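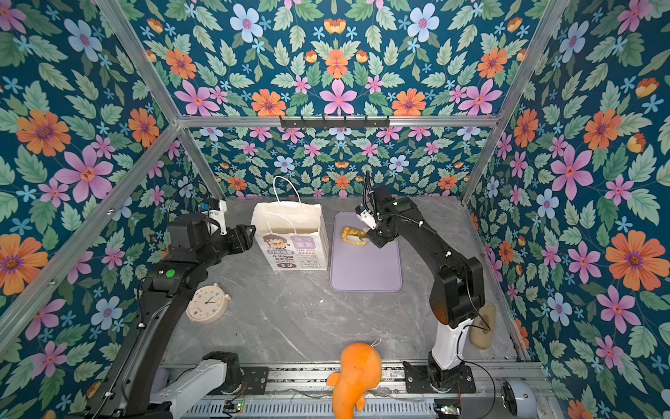

Both arms, floral walls, hook rack with nothing on it.

Last updated: Feb 14, 2022

Nartey core, second batch. Duplicates still not behaving.

68 samples in this lot, all from the Gromthorpe drilling at Nartey, all logged and dried before I got to them. The original fire assays came back in January and the company liked them very much. The duplicates came back after that and the company liked them less. Same core, other half, and the gold had apparently gone elsewhere.

The polite name for this is the nugget effect. A few coarse grains sit in one half of the core and not the other, and whoever gets the grain gets the press release. I think that's most of the story here, but before we say so in writing I want to rule out our own prep, as that is the first thing they'll blame and the only thing we can fix.

What I checked today:

Crusher (the Derkska). Jaw gap had drifted wide. Product was coarser than the sheet on the wall claims, although to be fair the sheet on the wall has claimed the same number ever since it went up. Reset the gap and ran barren quartz through until it came out clean.

Splitter (the Zeda). One chute was partly packed with clay, so one side has been getting slightly less than its share. Cleaned it with a brush and then with a screwdriver, which the manual forbids. Ran the same reject through again and the two pans came out close enough that I stopped arguing with them.

Pulverizer. Target is 90 percent passing 200 mesh. Wet screened a handful of the January pulps. Most made it. The ones that didn't were the hard, silicified pieces from the bottom of the hole, and those are of course the ones with the gold in them. Extra grinding time for anything that looks glassy, and write it on the bag.

Blanks. Clean, apart from one sitting right behind the best sample in the batch. Carryover, small. Someone skipped the quartz wash between bowls. The handwriting on the tray sheet is mine, so the investigation was brief.

Where that leaves us: prep was sloppy enough to be embarrassing, not sloppy enough to explain the spread. I'd still bet on coarse gold. Going to do screened metallics on the worst pairs – pulverize 2 kg of each, screen it, assay all the plus fraction and take two cuts of the minus. If the plus fraction carries the grade we have our answer, and Gromthorpe has a bigger sampling bill.

They want a number for their meeting with the mines ministry, something to do with turning the prospecting license into a mining one. I told them they can have a number soon or a good number later. They asked if those could be the same number. Sent them the list of pending pairs instead.

To do:
– more coarse reject from the core shed, the bags here are too light for metallics
– order flux, we are down to the bucket nobody likes
– new standard, mid grade; the old jar is mostly lid
– move the blank so it doesn't always follow the same slot
– take down the sheet on the wall

Furnace is off, cupels are in the cabinet, leave the door on the drying oven alone – it only closes if you've given up on it.

This site uses cookies to remember your settings. By continuing to browse you accept our use of cookies. Accept | Manage preferences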